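Trays for small things: how I keep the table in order

Last updated 14th June

In our flat the table in the front room is used for everything. We eat on it, I sew on it, the post is opened on it and the shopping is put down on it. For a long time I believed I needed more drawers. Then I bought one big tray at the Belik market, and now I think that most small flats need a tray before they need a drawer.

The idea is simple. All small things that have no place yet go in the tray. When the tray is full, you sort it. The table stays free for dinner, because you lift one thing and not thirty.

Choosing the tray

Take a bigger one than you think. My first was the size of a dinner plate and it was full after one morning. The second I could carry with two hands and still see my feet, and this is a good size for a family table.

It must have a rim that stands up. A flat tray looks nice in the shop, but buttons and batteries roll off it when you carry it to the other room. A finger's height is enough.

Metal is easy to wipe and does not take the smell of soap or spices. Wicker is pretty but needles go into it and you find them later with your hand. Plastic is fine for the bathroom. If you buy a shiny metal one, try it first under your own lamp. Mine shines so much in the evening that I must turn it a little to see what lies in it.

Put a cloth under it. A metal tray on a bare table makes scratches and also a terrible noise. Any tablecloth you can wash will do, and a striped one has the advantage that it hides the small stains between two washings.

What goes in and what stays out

In the tray: small boxes, pouches, keys, receipts, spare buttons, the things from your pockets.

Outside the tray: anything damp, anything that crumbles, anything larger than your hand. Sponges I keep beside it, on the cloth. A sponge in the tray takes a lot of room, and if it was used before, it leaves a ring on the metal. New things still in their clear wrapping can also wait outside until you open them, so you do not mix them with what is already sorted.

Small fabric pouches are very good for the tray. I use one for hair pins and one for coins from other countries. Choose strong colours, purple or red, so you find them fast. Boxes I lay with the label up. It sounds too careful, but if you have ever opened four boxes to find one plaster you will understand. 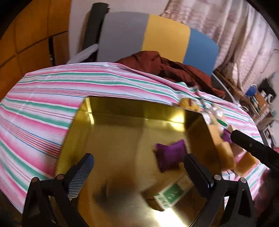 A reader wrote under the first version of this page that she would never mix pouches and boxes in one tray, and that in her house the boxes stand in a row in a bread tin, and the pouches hang on a hook inside the cupboard door. I have tried the hook since then. It works well for pouches with a string, less well for those with a zip. The bread tin I did not try, but two other readers say it is the best thing they have, so I pass it on.

Sorting

I sort with a white plastic bag near me for the rubbish. You can hang it on the back of a chair by one handle, and then it stays open by itself. Before, I used to put the rubbish in a little heap on the table, and after ten minutes the heap was again part of the mess.

Go from one side of the tray to the other and do not jump. Each thing gets one of these answers:

It goes home (drawer, sewing box, bathroom).
It goes in the bag.
It belongs to someone else, put it by their plate.
It stays in the tray for one more week.

The last answer is dangerous. I allow myself 10 things, and when a new one comes, an old one must leave.

I sort after breakfast when the light is good. In the evening I am tired and I throw away too much – in March I put a perfectly good spare key in the rubbish and had to pay for another.

Cleaning the tray

Take everything out, wipe with warm water and 2 drops of washing-up liquid, and dry at once with a soft cloth. If you let a shiny tray dry alone you get spots. Do not use the rough side of the sponge. For fingerprints I use an old cotton T-shirt without any liquid. The folded edge of the rim collects dust and you need a cotton bud for it.

Powder cleaners I do not recommend for gold-coloured metal. The colour is often only a thin layer. I spoiled a small Flillalon dish in this way and the grey patch is still there.

Where to look for one

Kitchen shops sell them as serving trays and they cost more. Look with the baking things, or in shops for catering. I paid 196 at the market, and the same size was 3,923 in the window of Vestonow, with handles, it is true. Sombatkul has round ones without handles that are very good, but measure your shelf first, as they do not fit in an ordinary cupboard standing up. I keep ours behind the sofa when guests come.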